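Nulwood Household Electricity Diary

Data card, version 7
Last revised November 2021
Maintained by Emmanuel Athumani and Rattana Bunnag

Summary

The Nulwood diary is a set of written records of electricity use in 99 homes. Each home kept a diary for 30 days. People wrote down their meter reading every morning and every evening, and noted which appliances they had used in between. The paper diaries were typed up and checked against scans of the pages.

The set is meant for people who study how homes use power, and for teachers who want a small, readable table for classes. It is too small to stand for any country or region.

What is in the folder

homes.csv has one row per home: type of building, number of rooms, number of people living there, and type of heating and cooker.

readings.csv has one row per meter reading: home number, day number, morning or evening, and the reading in kilowatt hours.

appliances.csv has one row per diary entry: home number, day number, appliance, start time, end time, and any note the writer added.

codes.txt lists the appliance names used in appliances.csv and the spellings that were folded into each.

changes.txt lists what was altered in each version.

All files are plain text in UTF-8. Fields are separated by commas. Missing values are left blank. Please don't read a blank as zero.

How the diaries were kept

Homes were found through notices in the Nulwood library and two local shops. Each home was given a printed booklet and a pencil. One adult in each home agreed to be the writer, though in many booklets the handwriting changes part of the way through.

Writers were asked to read the meter before breakfast and after the evening meal. The exact time was left to them. Where a time was written next to the reading it is kept in readings.csv, in the column time_given.

The booklet had a printed list of common appliances with tick boxes, and a blank section for anything else. Kettles, ovens, washing machines and televisions were on the list. Small items such as phone chargers, radios and electric toothbrushes were not, and their coverage is patchy as a result. Some writers noted every charge of every phone. Others left small items out altogether.
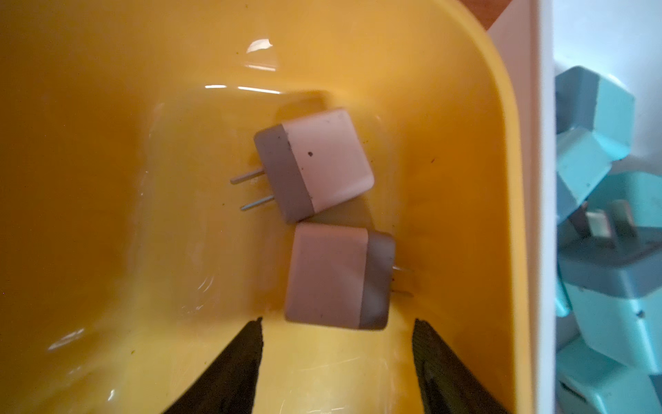

For small items, the start time is usually better than the end time. Many entries have a start in the evening and "overnight" as the end. These are stored with a blank end time and the word overnight in the note column. Version 5 and earlier filled in 07:00 for these entries. That was a mistake and has been taken out.

Typing and checking

The booklets were typed using Plalier, a form tool written for the project by Ongart. Each page was typed twice, by different people. Where the two copies disagreed, Rattana Bunnag looked at the scan and picked a reading. If the scan could not be read, the value was left blank.

Appliance names were tidied by hand. "Hoover", "vacuum" and "vac" all became vacuum cleaner. The original wording is in the column as_written.

Known problems

Home 30 changed meters on day 7, so the readings drop sharply and then carry on from a low number. We haven't joined the two runs.

A few writers copied the decimal digit on the meter as if it were a whole unit. The ones we caught were fixed and are marked with an F in the flag column. Any jump of more than 900 units between two readings is marked with a Q and left as written.

Two people in the same home sometimes logged the same wash or the same meal. We removed repeats only where the times matched exactly.

Privacy

Names, addresses and meter serial numbers were removed before typing. Notes that mentioned a person by name have been cut to remove the name. The scans are not shared.

Use and credit

You may copy, change and share the files for any purpose, as long as you credit the Nulwood Household Electricity Diary and give the version number. Please don't try to work out who lived in any of the homes.

Corrections can be sent to Emmanuel Athumani through the Karkar issue page. Give the home number, day number and file name. Corrections received by the end of December will go into version 8.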